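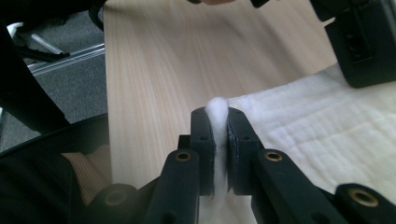
*White cotton held between two black fingers.*

**Joly Street Quilters and Menders, minutes, 2025-06-15**

**Present:** Albane Barbier (chair), Negin Fallahi (minutes), Bastien Gilbert, Gaëtan Besson. **Apologies:** Jérémie Collet, who is home with a sore back and whom we all miss.

Albane welcomed everyone and thanked Bastien for the lemon slice, which was very good indeed (recipe to go in the next newsletter, please, Bastien!). The last minutes were accepted with one change: the hall at Ekness has 37 chairs, and we had left some off.

**Winter quilt show.** We had a long and friendly talk over colours. Gaëtan would like greys and blues, Negin favours something more cheerful, and in the end we settled on blue with a mustard border. Cutting starts at the next meeting, so bring your own scissors, labelled.

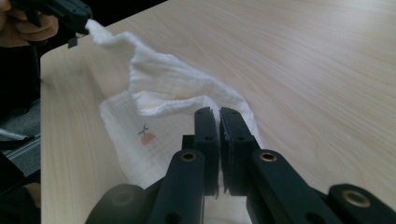
*White cloth on the table, one corner lifted.*

**Money.** We hold $1,000 in the account, less $115 owing to Lorov for batting. Albane will pay it this week. Gaëtan asked whether we might get a better price at Skesano, and kindly offered to ring them.

**Baby wraps for the hospital.** Muslin is the favourite with the ward, and Negin will hem the next lot.
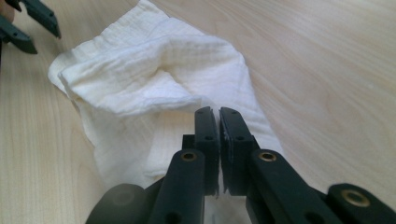 Bastien wondered if we should wash everything before hemming, as the last batch shrank a good deal. Agreed, warm wash, no softener.

**Other business.** The urn is leaking again. The December lunch will be at Albane's, bring a plate.

Closed with tea. Gaëtan has the key.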